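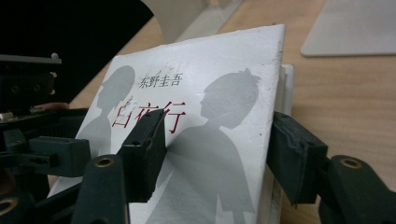
Section 3: Comparing finger sets on the Skernlow hand-held gripper

Document revised 4 October 2022

Use this section after you have assembled the gripper and checked that the camera records. It covers how to try out two finger sets on the same object and how to write down the results so that they can be compared later. It does not cover mounting the gripper on an arm. For that, go to Section 5.

The procedure was written for the Fultari flat finger and the Barreto wedge finger. Other fingers that fit the Skernlow linkage can be tested the same way if they use the same screw pattern.

3.1 What you need

Skernlow hand-held gripper with camera fitted
One set of Fultari fingers and one set of Barreto fingers
Hex driver from the tool pouch
A thick paperback book
A table with a clear working area
Pivon recorder, charged
Result sheet (last page of this guide)

A paperback is a good test object. The cover bends, the page edges give a little under pressure, and the spine is stiffer than either. A finger that holds a hardcover well can still let a paperback slide. Choose a book you don't mind marking.

3.2 Before you start

1. Wipe the contact face of each finger with a dry cloth. Do not use alcohol on printed parts.

2. Look at the fingertips for chips or raised edges. Small scuffs are acceptable. A chip that you can catch with a fingernail should be sanded down or the finger replaced.

3. Open and close the gripper several times with nothing in it. Both fingers should move the same distance. If one lags behind the other, loosen its linkage screw a quarter turn and try again.

4. Check that the brass inserts sit flush in the linkage arms. An insert that has started to pull out will let the finger rock from side to side, and the test will tell you about the insert and not the finger.

CAUTION: Do not tighten a screw into an insert that turns in the plastic. Replace the arm.

3.3 Fitting the first finger set

1. Hold the gripper with the fingers pointing away from you and the trigger released.

2. Place the finger on the linkage arm and line up the holes.

3. Start both screws by hand before using the driver.

4. Tighten until the finger no longer moves, then stop. Overtightening will crack the arm around the insert.

5. Repeat for the other side.

6. Close the gripper. The contact faces should meet along their full height. A thin gap at the top is normal with the Barreto set.

3.4 Setting up the camera

1. Connect the Pivon recorder and wait for the steady light.

2. Close the gripper around the book and look at the live view. You need to see the object and the point where at least one finger touches it.

3. If the gripper body hides the contact point, tilt the camera down one notch. There are 9 notches in all. Most people end up near the middle.

4. Lock the camera and write the notch number on the result sheet. Use the same notch for both finger sets.

NOTE: Bright window light on a white cover can wash out the live view. Turn the table or close the blind, then keep the lighting the same until both sets are done.

3.5 Test A: Upright grip

1. Stand the book on its bottom edge.

2. Bring the gripper in so that one finger meets the front cover and the other closes on the page edges.

3. Squeeze slowly until the book stops shifting, then lift it a hand's width off the table.

4. Hold for a slow count of 9 and set it down.

5. Do this 3 times and mark each one as held, slipped or dropped.

If the book turns in the grip but does not fall, mark it as slipped. If the cover buckles, write "buckled" in the notes column as well. A grip on the cover and page edges is harder than a grip across both covers, so expect some slips with either set.

3.6 Test B: Angled grip

1. Hold the book with its spine turned toward the camera and at an angle to the fingers.

2. Close the gripper and let it settle where it wants to. Don't correct it with your other hand.

3. Tilt the gripper to the left and then to the right - about as far as your wrist goes comfortably.

4. Do this 3 times and mark each one as before.

5. Look at the cover where the fingers rested. Note any new dent or scrape.

Flat fingers tend to touch at one corner when the book is at an angle. Wedge fingers touch with the tip first. Both can leave a mark if you squeeze hard, and a mark counts against the finger even when the grip held.

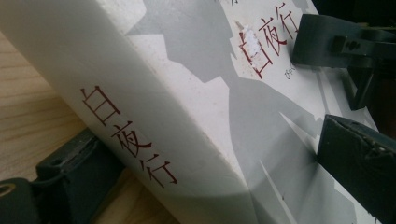 Do I have to use the same book for both finger sets?

Use the same one whenever you can. Cover coatings differ a lot from one book to the next, and a glossy cover can make a good finger look poor. If the book becomes too worn partway through, start over with a new one and repeat both sets.

3.7 Changing to the second set

1. Stop the recording before you remove any screws.

2. Remove the first set and keep its screws with it. The Barreto screws are 2 mm longer and will bottom out in a Fultari finger.

3. Fit the second set as described in 3.3.

4. Repeat Tests A and B without moving the camera.

3.8 Reading the results

Compare Test A with Test A and Test B with Test B. Do not add the two together. A set that does well upright and badly at an angle may still be the right choice if your objects always stand on a shelf.

If the two sets are level, compare the notes on marks and buckling. If they are still level, pick the set that blocks less of the camera view. This matters more than it seems once the recordings are used for training.

Copy the recordings off the Pivon before switching it off. File names restart at 1 after a power cycle, and the old files will be overwritten.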